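How to Fix a Handheld Gripper That Loses Track of Itself

So you recorded a whole afternoon of demos, you play the trajectories back, and halfway through a perfectly normal reach the gripper teleports to the other side of the room. Welcome to the club! I lost most of a November session to this and I'd like to save you the headache.

My first guess was the calibration file. I redid it 4 times (yes, really) and got the same jumps every time. Then Kalliopi Dervishi, who shares the bench with me, asked if I'd looked at the cubes. I had not looked at the cubes.

Quick background on our setup. Each handheld gripper carries a white cube with a black-and-white marker on it, and the tracker works out where the gripper is from whichever faces it can see. If a cube shifts in its mount, even a little, the pose is off. If two units end up with the same marker ID, the tracker flips between them, and that's your teleport.
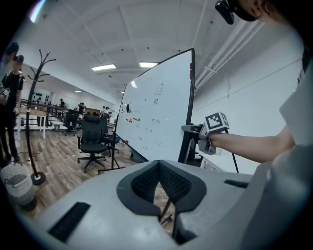
Marker cubes up and grippers in hand, with the whiteboard in the middle of the floor.

Okay, the fix. Grab a small hex key, a paint pen and a laptop with the live tracker view open.

Step 1. Find the bad stretch. Scroll through the log until the position jumps and write down the frame number. Mine was 1,487. Check the marker ID just before and just after. If the ID changes, go to step 2. If it stays put and the position still jumps, skip to step 3.

Step 2. Hunt for duplicates. Switch everything off, then bring the units up one at a time and read the ID in the live view. I found 2 units claiming the same one, thanks to a reprint I did in a hurry. Print a fresh marker, stick it down flat (no bubbles, they matter more than you'd think) and update the config.

Step 3. Wiggle test. Hold the gripper body still and twist the cube gently with two fingers. Any play at all means the mount screws have backed out. Snug them up and put a dot of paint across each screw head and the mount, so next time you can see at a glance if one has moved.

Step 4. Recalibrate. Do this after the cube is solid, please, or you'll be doing it again like me.

Step 5. Record a slow figure 8 in the air and play it back. You want one smooth line with no spikes. If you still get spikes, try again with everybody else's grippers switched off and add them back one by one.

As for the ruined recordings, I cut the ones with a swapped ID and kept the clean stretches. The loose-cube ones I threw out, and it hurt.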